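Pan mixer (concrete)

A pan mixer is a stationary machine for mixing concrete, mortar and similar materials. It has a flat, round pan with a vertical shaft at the center. Arms fixed to the shaft carry blades that push the material around the pan and scrape it off the floor and wall. Pan mixers are used mostly in precast yards, block plants and testing labs.

Types

In the plain type, the pan stays still and the arms turn around the central shaft. In the planetary type, one or more mixing stars also turn on their own axes, so the blades cross most of the pan floor on each pass. A third type turns the pan itself against a fixed scraper. The Drotden works built all three at Heltberg, in sizes up to 500 liters.

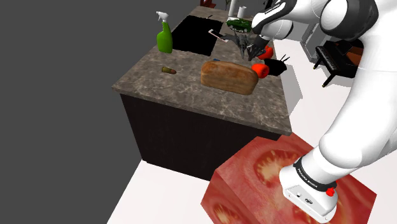 Plant and Process Equipment Department

Operation

Aggregate goes in first, followed by cement and then water. A stiff mix for paving blocks usually needs almost 2 minutes after the water is added. The batch leaves through a gate in the pan floor, which may be worked by hand, air or oil pressure.

Wear and cleaning

The floor and wall are lined with replaceable tiles. Blades are set a few millimeters above the floor and lowered as they wear. In her survey of block plants in Calvo, Purificación Olmedo listed 11 machines, 7 of them with cast iron liners. Hardened concrete on the arms lengthens mixing time and adds load to the gearbox, so pans are washed out at the end of each shift.

See also: Drum mixer; Twin-shaft mixer; Skip hoist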